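五月的架子

楼里的通讯这期轮到我写“台面整理”这一栏。上一位作者写的是冰箱，写得很有感情，据说有两个人看完当天就去认领了自己的离心管。我不敢指望这种效果，只想谈谈试管架。

先说背景。Zombridge三层的公用台面，名义上是“临时放置区”。“临时”这个词在我们楼里弹性很大，短的是一杯咖啡的工夫，长的能跨过一个学生的整个硕士阶段。上个月Madhu Gautam牵头清点公用试管架和架上的管子，大家本来以为一个下午就能收工，结果点到晚上七点，点出405支带盖的锥形管。其中368支找到了主人，或者说，找到了肯承认的人。剩下的三十七支，标签上写的内容包括“样品”“新样品”“样品（用这个）”，还有一支只写了一个“勿”字，后面的字被酒精擦没了。勿什么，我们讨论了很久。

清点之后定了几条规矩，贴在台面右侧的柜门上。贴出来才一个星期，已经有人在上面压了一张外卖单，所以我在这里再抄一遍，顺便加一点私人意见。

第一条，管子从后排往前放。原因很朴素：先放前排的人，后面每放一支都要从别人的管子上方越过去，袖口迟早会扫到东西。后排先满，前排空着，拿取都顺手。这一条执行得最好，大概因为不用动脑子。

第二条，盖子颜色要有意义。目前的约定是，绿盖是本周还要用的，米白盖是等着归档的。约定本身没有问题，问题在于绿盖比较好看，补货的时候又总是先拆绿盖那一包，于是全组的样品看起来都是“本周还要用的”。我翻过自己的架子，里面有一支绿盖管，按这个标准，它的“本周”从去年秋天一直延续到了现在。我已经把它请走了，过程很平静。

第三条，标签要贴平，绕管一圈，接头压住。不要只粘半边，让另外半边翘在外面。翘着的标签会粘手套，粘隔壁的管子，最后粘在谁的白大褂上被带回家。Saxena那种窄标签纸在锥形管上尤其容易起边，库房还剩105卷，所以在座各位接下来很长一段时间都要和它相处。我的办法是贴好以后用拇指从中间往两头捋一遍，多花三秒钟。
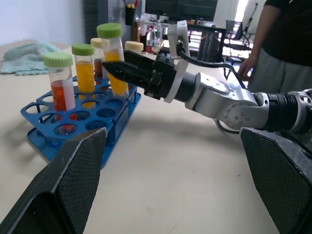

公用台面上的蓝色试管架，绿盖与米白盖混放。

蓝架子是这次留下来的主力。清点之前，公用台面上的架子有塑料的、金属的、泡沫的，还有一个是用枪头盒的内胆改的，手艺不错，可惜孔径只适合它的发明者。蓝架子的好处是上下两层都有孔，管子插进去有两处扶着，不容易歪。坏处也有：浅色台面上它显得特别醒目，谁的东西没收，隔着玻璃门都看得见。Madhu认为这属于好处。

再说颜色。有位新来的同学问，架上的液体从黄到橙再到红褐，是不是一个梯度，要不要按深浅排队。我理解这种冲动，我刚来的时候也排过，排得像一盒水彩，还拍了照发给家里。后来发现颜色深浅和编号顺序毫无关系，我那天下午的主要成果，是让另外一位同事花了一个晚上把顺序找回来。她至今对我很客气。所以请按编号放，不要按审美放。如果编号看不清，就去问人；问不到人，就原样留着，在架子旁边放一张纸条。纸条上请写名字。“有事找我”是不够的，我们收到过两张“有事找我”，笔迹还不一样。

高低也是同样的道理。孔径合适不代表深浅合适，有的管子一插到底，有的会高出邻居一截，看着像合影时站在台阶上的那位。高出来的这支最容易被碰到，请尽量放在四周有管子或者有空孔做缓冲的位置，拿取旁边的东西时先看它一眼。拿的时候捏盖子下面的管身，别捏盖子。盖子拧得紧不紧，只有上一个人知道，而上一个人多半去吃饭了。

关于Festix的架子清洗筐，再啰嗦两句。筐是用来洗空架子的，不是用来寄存架子的。把还插着管子的架子整个放进去，然后走开，这种做法在五月发生过两次，两次都是同一位，我就不点名了，他审稿的时候会看到这一段。空架子洗完请倒扣沥水，孔里积的水第二天会流到别人的记录本上，那本子上往往恰好写着唯一一份浓度。

Clodex的登记表已经更新，每个架子占一行，架子短边上要贴编号，长边请留空。以前有人在四条边上都写了自己的名字，字体还各不相同，像一座纪念碑。登记表里“预计移走时间”这一栏是必填的，填“很快”系统不会报错，但我会看到。

最后是那三十七支没有主人的管子。它们目前单独放在二号冷柜的下层，盖子朝上，等到月底。认领的时候不需要解释，也不需要道歉，说得出里面是什么就可以拿走。目前为止来看过的人不少，都在冷柜前面站了一会儿，表情若有所思，然后空着手回去了。写着“勿”字的那支我们单独放了一格，欢迎来猜。

下期这一栏写移液器支架，有话要说的请在月底前把稿子放进我的信箱。放台面上不行，会被清走。

近期内容
冰箱第三层：一份迟到的认领名单
枪头盒到底能不能叠四层
公用天平旁边的那把小刷子
Saxena标签纸使用心得征集
废液桶换桶时间调整
茶水间的杯子不是量杯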